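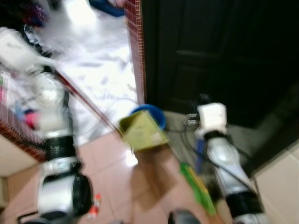 Chapter 8
Dust, Dirt and the Household Budget

Most textbooks on the economics of the home begin with food, because food is pleasant to write about and the author can work in a recipe. This one has dealt with food in Chapter 3, along with rent and heating, and must now turn to the subject that readers skip. Cleaning takes up hours, costs money and leaves behind a result that can be seen for an afternoon at best. It makes poor material for a memoir. It makes excellent material for an economist.

By the end of the chapter you should be able to explain what is meant by unpaid household production, work out the yearly cost of keeping a floor in a fit state, and say why two people who share a kitchen rarely agree on when it is dirty.

8.1 What counts as work?

Suppose a householder in the town of Nokdale sweeps her own hall. No money changes hands, and as far as the national accounts are concerned she might as well have been asleep. Suppose next that she pays the man next door to sweep it, and he pays her the same sum to sweep his. The two halls are exactly as clean as before, but both neighbours now have an income, and a statistician somewhere is a little more cheerful.

Economists have known about this oddity for a long time and have mostly dealt with it by mentioning it in the opening chapter and then moving on. We shall stay with it a while longer. A task counts as household production if you could, in principle, pay someone else to do it for you. Sweeping passes this test. So does ironing. Having a bath does not, however much you would like to hand it over on a cold morning.

8.2 Small tools and large claims 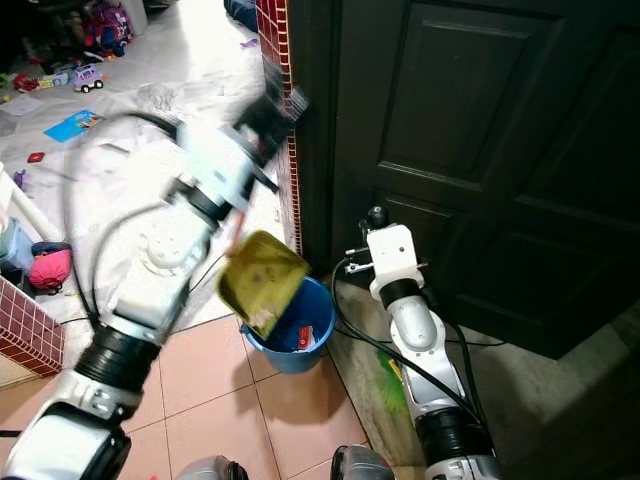 Household tools are a form of capital, although few people think of the cupboard under the stairs in that way. They are bought once, used many times and replaced when they break or when a guest looks at them. What interests us is how little some of them have changed. A dustpan tipped over a blue plastic bucket, with a yellow-green pan and dark specks still on it, would need no explaining to a reader of your grandparents' age, who would only want to know when plastic came in. Compare the vacuum cleaner, which is relaunched every spring with a new noise. The cheap tool goes on doing its one job and has no advertising budget, so it is easily left out of any account of progress.

The imaginary firm is a tradition in this subject, and ours is called Lelier. It sells a single product, the Colombo floor set, made up of a brush, a pan and a bucket. The set costs 8 pounds. Its rival, Cestudine, sells an electric sweeper for 124 pounds and promises that it will give you back your evenings. Whether anyone has ever had an evening returned is a question for Exercise 3.

Say that each lasts 100 weeks. The Colombo then costs 8 pence a week and the sweeper 1.24 pounds, before electricity. For the dearer machine to be worth having, it must save enough of your time to cover the gap, and you must have something better to do with that time. Students tend to remember the first condition and forget the second - the makers of sweepers forget it too.
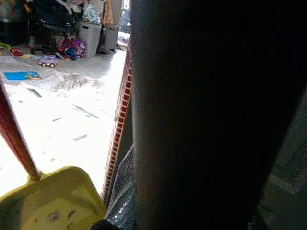
8.3 How clean is clean enough?

Every floor has a point past which further sweeping is a hobby. In the language of Chapter 3, the extra benefit of one more pass with the brush falls as the floor gets cleaner, while the extra effort stays the same or, if your back is bad, goes up. The sensible householder stops where the two meet. The difficulty is that each member of the household draws these lines in a different place, and the one with the highest standards generally ends up holding the brush.

Before reading further, write down who sweeps the floor where you live, and how often. Then ask the other people there to do the same, and keep the answers for section 8.4, on bargaining.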